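The front room after the move
Pradmont building newsletter, April 2018

The front room on the ground floor has been back in use since the end of March. Most of the furniture came over from Szczepańska Street, and a few pieces were bought from Hatholm when the old ones would not go through the door. Several of you have asked what is in there now, where things should go at the end of the day and who to tell when something runs out. The notes below cover that.

The walls are white and have been left without shelves for the time being. We had one set of shelves ready to go up, but the fixings were the wrong length and have gone back. Until they are replaced, please do not stack boxes along the walls. The cleaners need to get the machine round the edge of the floor.

Tables

There are two kinds of table. The light wooden ones with white legs are for standing work and for anything that has to be laid out and looked over. The white rectangular ones are lighter and can be moved by two people. Lift them, please, and don't drag them. The floor in the old room was marked badly in its first year, and the repair came out of the same budget as the chairs.

If you turn a table to suit what you are doing, you may leave it turned, as long as there are 70 cm clear behind it for people to pass. It doesn't need to go back square to the wall.

Caps, coats and rucksacks can stay on you or go on the hooks in the corridor. The hooks were put up at two heights after the last newsletter. Please don't hang bags on the door handle, as the closer has already been adjusted once.
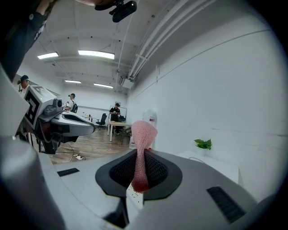 Power and cables

The white table has a white power strip on top and a small plant at the far end. The strip lives on the table so that plugs can be reached without kneeling down. Its cable should be left slack, and coiled loosely if the table is moved. A tight coil gets warm.

Cables that cross the floor are the main thing to watch. Some are bound to while people are working. At the end of the day, please unplug anything that is yours, wind it up and put it in the cable drawer. Adapters go in the tray on top of the same drawer. Anything still on the floor at locking-up time will be put in the lost property box, and the box is emptied on the last working day of the month.

New power strips come from the Nurkorska stockroom. The order code is 1742. One strip per table is the rule, and strips must not be plugged into each other.

Water, plant and chairs

The water dispenser is the white cabinet against the wall, and the large clear jugs with red caps are kept next to it. Leave a path to the front of the cabinet. If you take the last full jug, write it on the sheet by the door so that more can be ordered.

The plant wants a cup of water once a week. There is a name sheet for this too. It was overwatered in the old building and lost half its leaves, so please check the sheet first.

The black office chairs with mesh backs have wheels and move easily. We have 15 of them across both floors. The tags are for the inventory and should stay on until the list has been finished.

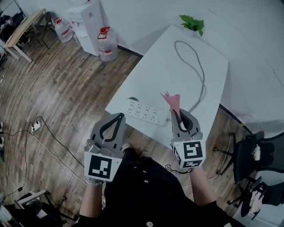

Can the front room be booked for a whole day?

Whole days can be booked with a week's notice, using the form at the front desk. Please allow 15 minutes at the end for putting the tables and cables in order. Half days need only two days' notice, and the room is free to use without booking after five o'clock.

The back room is still waiting for its blinds. They have been ordered, and we will put a note on the door when there is a date for fitting.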